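Speaker notes – Felt off the roll: storage, labels and cutting loss
Session starts 9:30, slides 1 to 11

Slide 1. Title only. Say that the talk covers craft felt in sheets and short rolls, stocked for school and hobby kits. Industrial felt is left out.

Slide 2. Terms. Wool felt holds together by the scales on the fiber. Acrylic and polyester felt is needle-punched. Both fuzz at the surface, the synthetic kind sooner. Pass the two swatches down the left side first.

Slide 3. Storage. Flat for sheets, upright for rolls. A sheet stored folded for a season keeps a ridge along the fold, and steam takes out most of it on wool. On acrylic, keep the iron low and use a press cloth. Skip the humidity table unless asked.

Slide 4. The stock count at Kornura. 1139 pieces on the shelf in March, all colors. Red and black move fastest. Offcuts were not included in the count – mention this before someone raises it.

Slide 5. Labels. Three ways to mark a piece: pinned tag, adhesive strip, paper band. Pins leave holes and adhesive lifts fibers when removed. The Durán trial used a paper band with the piece count and color code printed along its length. A band slides, so part of the print can end up under the felt. Recommendation: repeat the code at both ends.

Slide 6. Cutting. Rotary cutter for straight runs, shears for curves. Change the blade when the edge starts to pull threads. Pinking is optional, as felt does not fray like a woven cloth, though loose fibers will still come away along the cut.

Slide 7. Loss figures from the Uvasix kit line. Nesting curved parts along one edge saved 9 percent of the sheet. Give the number and move on.

Slide 8. Sorting offcuts. Anything wider than a hand goes back to the bin by color. The rest goes to stuffing. Stokeo bins stack, but the lids bow when overfilled.

Slides 9 and 10. Backup. Use only if time allows.

Slide 11. Red felt and printed label, close up. Leave it on screen during questions. Points to draw out: fuzz and loose threads on the surface, and how little of the lettering can be read once felt lies over it. 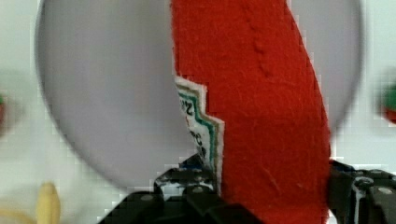 First comment from the floor was that repeating the code at both ends doubles the print but does nothing for a band that slips off, and that a stamp on the back of the sheet would be cheaper. Reply given: ink shows through on the lighter colors, so a stamp would suit the dark stock only.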